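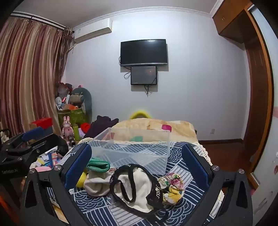 Spent my whole evening teaching a robot to tidy up, by which I mean I tidied up 50 times with a pair of hand-held grippers while the recorder ran. You squeeze, the fingers close, and the policy is supposed to learn from how I did it. Tonight's task is small stuff into the clear box, and I picked the meanest fabrics I could find. The scrunchie is easy, it's basically a handle all the way round. The black thing with the looping strap is a menace — grab the strap and the rest of it swings wherever it wants.

Also learned that a patchwork cloth with white waves all over it is a lousy place to find the edge of anything. I kept aiming at the print.

Tanner McKinnon told me to slow down. I thought I WAS slow. Then I watched my first 4 takes back and I look like I'm late for a bus.

His rule, which I'm stealing: open the fingers, stop, then go in. If you open them on the way down, the robot learns to do it on the way down too, and it clips the side of the box every time.

Someone asked why I don't just drive the arm remotely. I did that all October on the Trokano rig! Great for pushing and stacking, awful for cloth. I couldn't feel a thing through the controller and one folded shirt took me 90 seconds. With the grippers in my hands I can tell when the fabric slips.

Loïc Poulain still swears by remote control, and to be fair his demos are cleaner than mine. He also practices, which I don't.

Things I'm throwing out: any take where I dropped something and grabbed it again without thinking. Keeping the ones where I dropped it, backed off and started over. I want it to learn that part.

Episode 2521 is saved and my thumbs hurt. Two-handed folding tomorrow — if anybody has a good trick for thin straps, please send it my way.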